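Unit 4: Moving Away and Looking Back

Welcome back! Our reading this week is my favorite kind of local writing, the hometown column. Someone leaves Cuketstead for Lovota, 1,349 miles off, and spends years comparing the two. What a rich source!

## What to look for

- **Who is "we"?** Watch for the moment a writer starts saying "we" about the new city. In the January columns it happens in the middle of a complaint about parking, and I love that.
- **Food as memory.** Bread, candy, the corner store. Small groceries carry a huge amount of feeling in these pieces, so mark every one you find.

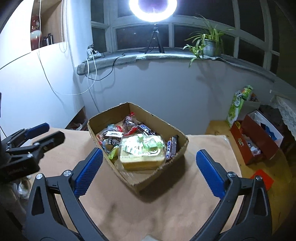
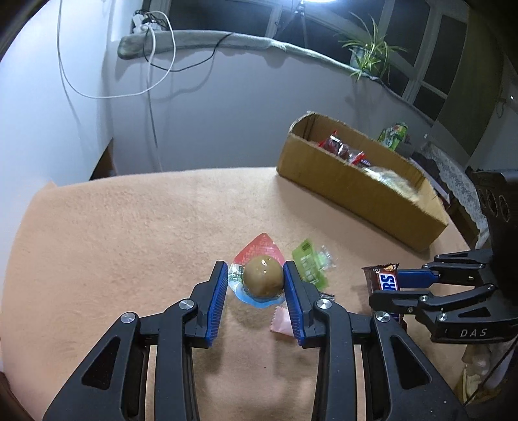

- **The reply.** Readers write back, and they can be fierce! Compare the two letters from Undico with the column that set them off.

## For next time

Read the Nishad packet through page 60 and bring 2 passages that disagree about the same town. Then start your own column (2,000 words at most, a rough draft is fine) on a place you left or one you stayed in. Strong opinions are very welcome.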